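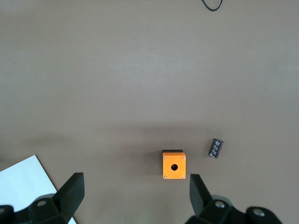

According to Vicente Leiva, the kit should be judged on what it does in the second week, when the person who set it up has gone back to other work and someone else has to teach it a new part. We took that remark as the starting point for the review reported in this section.

4.2 Small-part handling with the Virko kit

The Virko kit is sold by Tovevitz as a complete package for light bench work: a parallel gripper, a small camera that mounts at the wrist, a control unit and a one-year license for the teaching software. The arm is bought separately. Our copy was fitted to the arm already in use at the Vergara site, and all trials were run there between October and the end of the license year.

Figure 6. Wrist camera view with the gripper open over the bench. An orange push-button enclosure is between the fingers, and a capacitor is on its side to the right.

The part set was chosen to cover items that a repair or assembly bench handles every day. Two of them appear in Figure 6. The enclosure has a round opening in its face and a screw at each corner. It gives the gripper flat sides to close on, and the color separates well from a gray bench. The electrolytic capacitor is smaller, dark and cylindrical, and when it lies at an angle the wrist has to turn before the fingers can close across the body. The vendor's manual treats both as standard parts and gives the same teaching procedure for each.

Each part was taught from 8 demonstrations, the number the manual recommends, and then tested in 200 pick attempts with the start position changed by hand between attempts. An attempt was scored as a success if the part was lifted clear of the bench and held until the arm reached the drop position. Part contact without a lift was scored as a failure, as was any attempt that the operator had to stop.

The enclosure gave little trouble. Most of its failures came from grasps taken too high on the body, where the fingertips closed near the top and slid off. The capacitor failed more often, and nearly always in the same way — the software found the part but set the wrist angle for its shadow or for the printing on the sleeve. Teaching the part again under the same lights did not help. Moving the bench lamp did, though the manual does not mention lighting at all.

Setup time is harder to report fairly. Tovevitz states that a new part can be taught in up to 40 minutes. Our first operator stayed within that limit for every part. The second operator, who had only the printed guide, did not, and lost most of the extra time in the calibration menu, where two settings have nearly the same name.

For comparison we ran the same parts with the Cernico gripper package, which costs 900 dollars less and comes without a wrist camera. Those results are given in Section 4.3.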